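Is a Desk Really Just a Table?

By Edit Bognár

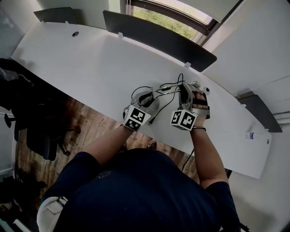
What makes a desk a desk?

People will tell you that a desk is simply a table you work at. Is that right? Test it before you believe it. Go and look at the table where your family eats, then look at a desk in a school office or a library. The desk often has a few parts that the table doesn't. Each of those parts is supposed to do a job. Let's check whether they do.

The curved edge

Plenty of office desks have a front edge that bends in around the person using them. Sellers like to say that a curved desk "brings everything within reach." Everything? That's a big word. Try this at home:

Sit at a straight table. Keep your back against the chair and sweep one arm across the top, as if you were wiping off crumbs. Your hand draws a curve in the air. Near the ends of that curve, your hand may slide right off the table. A desk that curves around you puts some of its top out there, where your hand already goes. So the sellers have a point about the sides.

Now reach straight ahead, as far as you can. Does a curve at the front help you get to the back of a deep desk? Not one bit. You still have to lean over it. "Everything within reach" turns out to mean "some more things within reach."

The little round hole

On a big white desk you may notice a small round hole with a black rim. The rim is called a grommet (say it GROM-it). Cables are meant to go down through the hole so they don't hang over the front, where a knee or a foot can catch them. The rim covers the cut edge so it doesn't scrape the cable.

It's a good idea. Do people use it? Look for yourself the next time you're in an office. You'll often find a perfectly good hole with nothing in it and a cable dangling over the side. A hole only helps if it's close to where you need it, and a long desk might have its hole way down at one end.

The walls that aren't walls

Some desks have short panels standing along the back. They're called privacy panels, and many are held to the desk with small clips. Privacy means being able to do something without other people watching. A panel can block the view of someone sitting across from you. It can't do much about a person standing behind you, or somebody tall looking over the top.

Do they make a room quiet? I've read ads that say so. My nephew Taha Erraji, who is nine, didn't buy it, so we tested it. He sat on one side of a panel and I whispered on the other. He heard every word, including the one about his birthday present. A soft panel can soak up a little sound. That is different from stopping it.

Why so many are white

One answer you'll hear is that white makes people think better. I looked for good proof of that and didn't find any I trusted. There are plainer reasons a person might choose white. It goes with most other colors, and a pale top bounces light around the room. It also shows pencil smudges and dots of ink, as anyone who has had to scrub one can tell you.

Be a desk detective

Pick one desk, and ask whoever uses it if you may look closely. Then find out:

Does the front edge curve or run straight?
Is there a hole for cables? Does anything go through it?
If there are panels, what can you see over them when you sit? What about when you stand?
Which part of the top is hardest to reach?

Write down what you find before you ask a grown-up what the parts are for. Grown-ups repeat what they've heard, too. If their answer doesn't match your notes, look at the desk again.

More to read

Do Standing Desks Make You Smarter?
Why Chairs Have Wheels (and Why Some Shouldn't)
Conall Doherty Takes Apart a Stapler
Who Decided How High a Table Should Be?
The Great Clevcombe Library Pencil Test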